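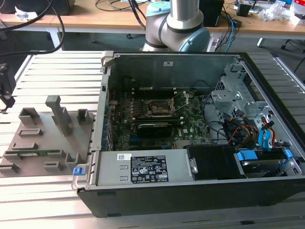 Most arguments about robot software are arguments about learning. Which policy, how many demonstrations, how large the network. I work on the tooling side, and I would like to defend a less popular opinion: for disassembly of old computers, the weakest part of our software is the part that remembers what state the work is in.

At Fodatach we write the task layer for taking apart desktop machines and sorting what comes out. Perception is good enough now. Our detector finds a memory slot or a drive caddy well, also when a cable lies across the board. Motion planning is old and reliable. Between them sits a program that must know facts which a camera reads badly. Is this lever raised or only almost raised? Is the socket empty, or is the chip dark and the light poor? Was the latch opened by us, or did the computer arrive like that?

In September we went through the logs of 600 runs, one after another. We had expected bad grasps. Grasps were responsible for 7 of the 190 failures. The largest group, by far, was the planner believing something that was no longer true. It continued with confidence, and the arm did a perfect motion for the wrong situation.

The usual answer is to make the model bigger, so that it looks at everything again at each step. I have tried this with Rustley, our small planner, and I don't say it is useless. But looking again is not the same as knowing. A bundle of cables hides the connector below it, and no number of parameters will see through the cables. A person in this position remembers: I unplugged that one already. Our software should have the same right to remember, and the same duty to doubt.

So we wrote Etik, a plain table of beliefs. Every row has a statement, the time it was last checked, and which action can make it false. If the arm pulls on a cable, all rows that depend on this cable become uncertain, and the planner has to check them before it uses them. It is 200 lines of code and rather boring to read.

Colleagues at Ibarra told me this is a step back to the symbolic methods of our teachers. Maybe it is. I agree that writing the rows by hand does not scale to every product, and I have no good answer for laptops, where half of the parts are glued. Still, when a run fails today, I open the table and find the wrong row in a minute. With the end-to-end version I watched the video many times and had only guesses — and the next day, different guesses.

17 March 2025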